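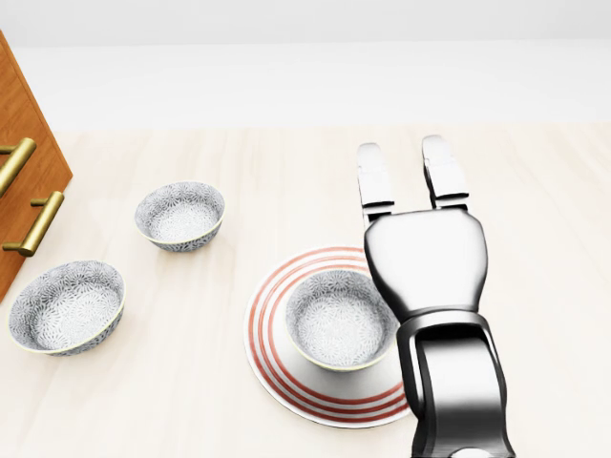
Brass bar handles on a wooden cabinet.

2 min read

Drawer pulls loosen as timber dries over a heated winter. Slavica Nikolovski, who fits kitchens for Keslow, blames the screw. A machine screw that is 2 mm too long bottoms out before it clamps.
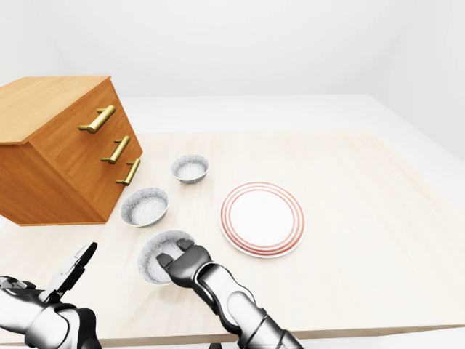
Humidity matters as well. At 27 percent, a wide oak front shrinks across the grain and the joint goes slack. Nikolovski retightens by hand in September, a quarter turn past snug, and keeps power drivers off brass threads.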